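Nunmont Street Neighbors, November meeting
Notes by me again, so blame me for the spelling

We got going at 7:10 once the coffee was ready. There were 14 of us, which is pretty good for this time of year! Last month's minutes passed with one fix (it was the Bautista lot that flooded, not the Skesarano one, sorry).

Swap day. We're doing it again in the spring, same rules as before: clean stuff only, no mattresses, and please take home whatever doesn't find a taker. I'd love to see more household things this time and fewer old textbooks.
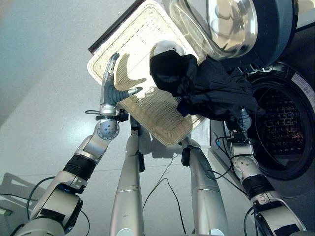

Pale woven basket, tilted to show the inside.

Money. We have $1108 in the account after paying Hotex $160 for the folding table rental. Octavio Acuña thinks we should just buy our own tables, and I kind of agree, but we'd need somewhere to keep them. He's going to get prices before we vote.

Street trees. The city finally wrote back (hooray) and we can have 4 new ones on the north side. There was a long back-and-forth over maples versus lindens and I stopped writing partway through. Lindens won on a show of hands.

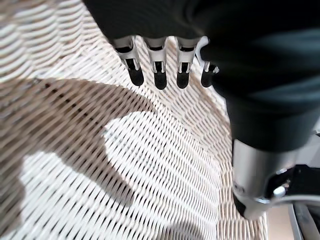 The spring potluck took up the rest of the night. We're keeping it outdoors, with the soup people at one end and desserts at the other so the line doesn't tangle like last year. I asked if we could skip the plastic cloths and put down something with a woven surface, like the one in the picture, and most folks liked that. Bring yours if you have one, and put your name on it!

Left over for next time: the leaf pickup schedule and the broken gate latch.

We wrapped up a little before nine.

Nunmont Street Neighbors | Contact us | Back to top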